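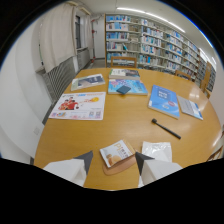
The rounded table in daily use, with books and printed papers on the glossy top.

Search reviews Enter keyword Go

Apr 20, 2025
By the Edet furniture desk
Reading time: 2 min

The Romstead is a large rounded wooden dining table with a honey-colored, high-gloss finish. We have used ours since July as a reading, sorting and eating surface, with four wooden chairs. It sells for $1,000 without chairs.

Capacity. Paper goods are a fair test of a dining table, as they spread. Several books, a magazine and a large flyer fit on the top together, with room left for a snack. The rounded outline costs some usable area at the corners compared with a rectangular top of the same length. In return, there is no corner to catch a hip on the way to the shelves.

Finish. The gloss reflects overhead lights as pale streaks. Reading flat on the table under a ceiling fixture means shifting the page now and then. A matte version exists under the Osthorpe name at $110 more, and we would pay it for a homework table. Resistance to marks is good. Hardcovers slide easily and have left no scuffs we can find. Fingerprints show at low angles and come off with a damp cloth.

Assembly and weight. The box weighs 218 pounds and needs two people. Leg bolts were supplied with one hex key, which rounded off on the last bolt. Use your own.

Stability. No rocking on a level floor. Leaning on the edge with both forearms produces slight flex, less than in the Sondix we tested before it.

Chairs. Slatted backs are firm and easy to dust. Seats are fine for a meal and hard after an hour of reading.

Rating: 4 out of 5. One point off for glare.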